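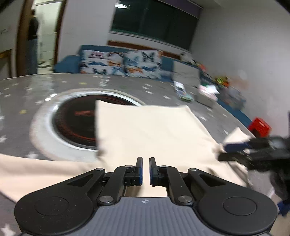

리뷰 > 리빙 > 패브릭

Mamano 대형 크림색 천, 한 달 써 본 이야기

크림색 천을 사는 사람은 둘 중 하나다. 커피를 안 마시거나, 자기가 커피를 안 흘린다고 믿거나. 나는 후자였다.

Mamano의 다용도 천은 소파 덮개로도, 식탁보로도, 아이 낮잠 이불로도 쓸 수 있다고 적혀 있다. 무엇으로든 쓸 수 있다는 물건이 대개 그렇듯 딱 맞는 자리는 없다. 우리 집 소파에 씌우면 한쪽 팔걸이가 남고, 식탁에 깔면 의자에 앉을 때마다 무릎으로 끌어당기게 된다. 결국 침대 발치에 덮어 두고 낮잠 잘 때 쓴다. 이건 꽤 만족스럽다.

색은 마음에 든다. 누렇지도 않고 병원 침대처럼 하얗지도 않다. 회색 탁자 위에 펼치면 제법 따뜻해 보여서, 잠깐이지만 나도 살림을 잘하는 사람 같다. 문제는 주름이다. 포장을 뜯은 날 생긴 주름이 아직 있다. 상품 설명에는 '자연스러운 구김'이라고 되어 있던데, 우리 집 구김은 자연스러움을 넘어 본성에 가깝다. 분무기로 물을 뿌리고 널어 두면 좀 낫고, 다림질은 두 번 하고 관뒀다. 다리미판보다 천이 훨씬 커서 한쪽을 펴는 동안 다른 쪽이 바닥에서 다시 구겨진다.

접기는 더하다. 혼자서는 팔 길이가 모자라 턱까지 동원해야 한다. 양쪽 귀퉁이를 잡고 들어 올리면 윗선 가운데가 축 처지고, 그걸 팽팽하게 당기면 아래쪽이 탁자에서 밀려난다. 요령이라면 위쪽 두 귀퉁이부터 찾는 것. 옆선 중간을 귀퉁이로 착각하고 시작하면 다 접었을 때 사다리꼴이 나온다. 나는 사다리꼴을 그대로 장에 넣은 적이 여러 번 있다. 문만 닫히면 된다.

세탁은 의외로 무난했다. 30도에 찬물 헹굼, 건조기는 쓰지 않았다. 보풀은 아직 거의 없고 가장자리 박음질도 멀쩡하다. 커피 자국은 첫 번째 것이 빠졌고 두 번째 것은 협상 중이다. 다만 젖으면 상당히 무거워져서 약한 빨래건조대에는 권하지 않는다. 우리 건조대는 그날 이후로 왼쪽으로 조금 기울어 있다.

전에 쓰던 Tretine 것과 비교하면 촉감은 Mamano가 낫고, 접기 편한 건 Tretine이다. 그쪽은 모서리에 작은 고리가 달려 있어서 어디가 귀퉁이인지 고민할 일이 없었다. Mamano도 다음 판에는 고리 하나쯤 달아 주면 좋겠다.

좋은 점: 색, 촉감, 세탁 후 상태
아쉬운 점: 주름, 혼자 접기, 젖었을 때 무게
다시 살 의향: 있음. 단, 진한 색으로.

댓글 2
Despina Andreadis: 저도 이거 써요. 바닥에 깔고 접으면 편한데 바닥을 먼저 닦아야 해서 안 접게 됩니다.
Apostolos Tzavaras: 진한 색은 먼지가 보여요. 참고하세요.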